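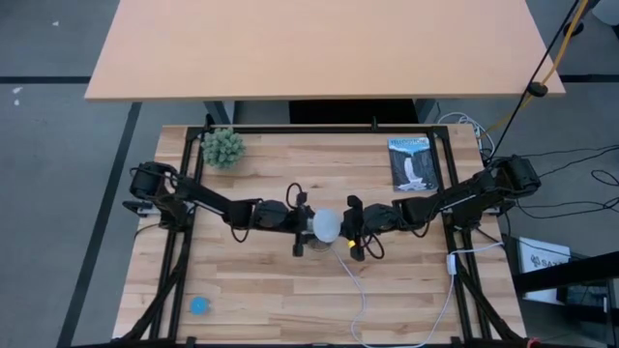 She got the recipe box in October, from an aunt who was moving to a smaller place and wanted it gone. Green tin, dented lid, 56 cards inside. She'd figured on a weekend of typing them up and maybe a little booklet for the cousins.

That was the plan. It's been most of a year now.

"I thought it was a typing job," she says. We're at her kitchen counter, four in the afternoon, coffee going cold in front of both of us. "Then I read the first card and it said, bake until done. That was the whole last line. Bake until done at what? In what?"

The cards were her grandmother's. A farm kitchen outside Mussa, wood stove first, then a gas range sometime later. The handwriting changes along with the stove, she's pretty sure. Older cards in pencil, no temperatures at all. Later ones in blue ink, and some of those give a number.

"Slow oven, quick oven, that kind of thing. My mother knew what it meant without thinking. I had to look it up and then the two books I had didn't agree."

So she started baking them. All of them, one by one, with a notebook open. Her rule was that a card couldn't go in the booklet until she'd made it and somebody else had eaten it. The rule was meant to keep her honest and it mostly just slowed everything down.

Which one went wrong first?

"The molasses cake. Oh, it was terrible. Flat as a plate and bitter right through." She'd used the wrong molasses, blackstrap, out of a health food store. Tried it again with the mild kind and it was better, still heavy. It took her three tries to work out that the teacup in the recipe meant an actual teacup. Smaller than a measuring cup. She'd been putting in way too much flour.

The teacup turned out to be a problem for the whole box. Every card measures in something. Teacup, coffee cup, a "butter the size of an egg," one that just says "the blue bowl, half."

"Nobody has the blue bowl. I asked everybody. One cousin thinks it broke, another one thinks her brother took it, and he says he never saw a blue bowl in his life."

She guessed at it in the end. That card is for noodles, and noodles are forgiving, you add flour until the dough quits sticking. She wrote that in the booklet, more or less in those words.

I ask about the family, how they've taken to all this. Long pause.

"Well. There was a fight over the potato salad."

The card for it is plain enough. Potatoes, eggs, vinegar, onion, cooked dressing. No mustard. Half the family swears there was mustard. Her mother's side of the table, as she puts it, has been making it with mustard for decades and calling it Grandma's. The group text got ugly. Someone left it and had to be added back.

"I put in the card the way she wrote it. Then underneath I put, some people add mustard. I thought that was fair. I still heard about it."

She's not a professional cook. She worked in the billing office at a place called Tillness for years, and she says the habits carried over. Everything gets a line and a date. The notebook has columns. Oven setting, pan, time, what went wrong, who ate it, would they eat it again. Some of the entries are pretty short. The one for liver dumplings says "no" and then, under that, "no" again in different pen.

Did you leave the dumplings out?

"No, they're in. I didn't want it to be my favorites, I wanted it to be her box. There's a page for them. I just didn't put a picture."

The typing itself she did on her laptop, in a recipe program called Brudix that a neighbor had told her about. She's lukewarm on it. It wanted every ingredient in grams or cups and kept flagging the ones it didn't like. Lard the size of a walnut, it would not take. She fought with it for a couple of weeks and then typed the whole thing over in a regular document.

"My daughter says I should have done that in the first place. She's right but I didn't tell her."

Some of the cards aren't recipes, which she didn't notice at first. One's a list of who brought what to a funeral. One is a way to get ink out of linen, milk mostly. One has just a phone number, only 4 digits, no name. She tried asking around about that as well and got nowhere.

The funeral card she likes best, I think. She gets it out to show me. Ham, ham, rolls, pie, pie, ham. Next to one of the hams there's a small check mark and she has no idea what it's for. Was it good? Did the plate need to go back?

"I think it's the plate. She'd have been worried about somebody's plate."

We get on to substitutions. This is where she gets going, talks faster, gets up to find things in the cupboard. Lard, she uses lard. Tried shortening in the pie crust and didn't care for it. Sour milk she makes with vinegar because milk from the store goes off in a different way, doesn't sour, just goes bad. Yeast was the hard one. The cards call for cakes of yeast and she had packets, and she went through five batches of rolls before she had an amount she'd trust.

"The third batch you could have shingled a roof with. The dog wouldn't touch it. Well, he took it outside and burried it, so I guess he touched it."

And the good ones? There must be some she'd have made anyway.

She doesn't have to think. The plum cake. It's on one of the pencil cards, so faint she had to hold it up to the window to read the last lines. Yeast dough rolled thin, plums cut in half and set close together, sugar and a little butter over the top. She remembers eating it as a kid on the back steps and had no idea the recipe was in there. She'd asked her mother for it years ago and her mother said it was never written down.

"And there it was. Behind the pickles."

First try came out right. Only card in the box where that happened. She called her mother from the kitchen with the thing still in the oven, and her mother drove over and they ate half the pan standing up. Neither of them said much.

There's a stain on that card, dark, in one corner. She's scanned it stain and all. The booklet has a scan of every card facing the typed version, her son-in-law's idea, so you can see the handwriting and argue with her reading of it if you want to. And people do. She's had two corrections already. What she'd read as "1 nutmeg" was "no nutmeg," and she'd made it with a whole one.

Printing is through a small shop, Drevemico, that mostly does church bulletins and menus. Spiral binding so it lies flat. She went back and forth on the spiral, it looks cheap, she thinks, but she's cooked from enough books that snap shut on you. Covers wipe clean. No title yet. The cousins have suggestions and she isn't taking them.

How many copies?

She waves that one off. Enough for family and a few over. A lady at the print shop asked for one and she was so surprised she said yes before asking what for. For the noodles, the lady said.

What about the box, where does that go when you're done?

Harder question than I meant it to be. She'd like to keep it. The aunt never said it was hers to keep, just hers to take. There's a cousin with a better claim, maybe, or anyway a louder one. She's thought about splitting the cards up, giving each household a few, and then she pictures them going missing one at a time like the bowl.

"So for now it's on top of my fridge, and if anybody wants to look at it they can come over and I'll make them something."

She's got a handful still to go. Headcheese is one. She's been putting it off, and she knows a butcher who said he'd help, but then he wants to know when and she keeps telling him after the holidays. Also a cough syrup with whiskey and onions in it, she's not sure who's going to sign up to try that. She looks at me for kind of a while.

I said I had to get going. She sent me home with rolls, the ones from after the fifth batch, wrapped in a dish towel I'm supposed to bring back.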